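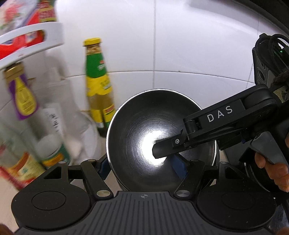 December 2, 2025

The day was given to the kitchen inventory at Heywood House, ahead of the handover in January. The register lists 621 items. All were located except 4 serving spoons, which are entered as missing pending a search of the upper pantry.

The revised catering agreement with Drondisetti was received by the morning post. Two clauses remain unsettled: the hours of access on Sundays and the charge for linen. A reply was drafted and left for signature.

Lunch was taken late. The new soup from the Clatoris range was served to residents and was found rather salty. Several asked for bread.

In the afternoon the dining room rota was redrawn to allow a second sitting. The notice is to go up by the lift tomorrow. Rain from three o'clock, and the side gate is again sticking.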